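Pre-purchase inspection checklist - gripper and handling cell
Site: Brekeo, packing hall 2
Supplier under review: Procházka
Filled in by: Tatiana Hrnčiar
Stage: simulation review, before the order is placed
Round: second, April

Marks used: OK / OPEN / FAIL. Comments are written under each point. Please do not delete old comments, only add new ones below.

1. Scope of the purchase
1.1 Is the list of parts the same in the quotation and in the drawing? OK
Comment: The first quotation had a different mounting plate. It is corrected now.
1.2 Are spare finger sets included in the price? OPEN
Comment: We asked for 6 sets. The quotation says "spare fingers" without any quantity, and this must be written as a number.
1.3 Is the training of the evening shift included? OPEN
Comment: They offer it in the Tultov office only. We would prefer it on our site, also because travel comes from another budget line.

2. Gripper
2.1 Two flat-topped fingers, similar height? OK
2.2 Is there free space between the fingers when open? OK
Comment: Checked in the simulation with the gripper turned up. Nothing is in the gap in this position.
2.3 Outer parts which can catch on cables or sleeves? OPEN
Comment: There is a small box-shaped part on the side of the body. I could not find it in the parts list. The supplier must say what it is and if it comes with a cover.
2.4 Edges and corners safe to touch during cleaning? OPEN
Comment: The corners at the top of the body look slightly rounded in the model. The real radius should be stated on the drawing, a model is not enough for the risk assessment.

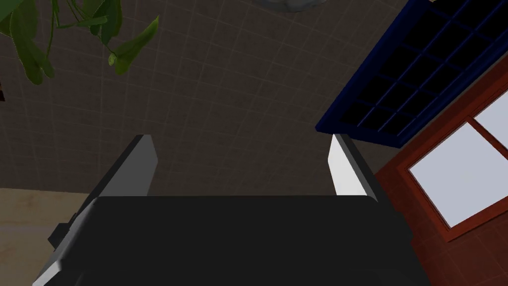 Elsa Miettinen: I would not sign section 2 before we have the closing force in writing. The last time we bought by the model and the data sheet came after the invoice, and then we paid for a second set of pads from our own maintenance money. Also please ask if the price for the fingers is fixed for the second year.

Reply to this comment (T.H.): Agreed. I have added it as point 2.5 and moved the question of price to section 4.

2.5 Closing force stated in writing, for normal and reduced speed? OPEN

3. Space and surroundings
3.1 Distance to ceiling and hanging fixtures checked? OPEN
Comment: The simulation uses a standard room from the supplier's library and not our hall. The measurements of the hall were sent to them, and we wait for the new file.
3.2 Distance to windows and walls checked? OPEN
Comment: Same as 3.1.
3.3 Emergency stop can be reached from both sides? FAIL
Comment: Only one button is in the quotation. A second one is necessary at the side of the Brustosov conveyor.
3.4 Floor marking planned? OK
Comment: We do it ourselves. It needs 40 metres of yellow tape, already in the store.

4. Budget
4.1 Yearly service cost known? OK
Comment: 2,132 euros per year, one visit included. Extra visits are charged by the hour.
4.2 Price of fingers fixed for the second year? OPEN
4.3 Cost of the second emergency stop added? OPEN
Comment: I have kept a reserve for it - please do not use this money for the training.
4.4 Payment terms accepted? OK
Comment: 40 per cent with the order, the rest after acceptance on site.

5. Decision
Order can be placed: NO
To be closed first: 1.2, 2.3, 2.5, 3.1, 3.3
The other open points can be closed until the delivery, if the supplier confirms them by e-mail. I will send the list to Procházka and put their answers under each point.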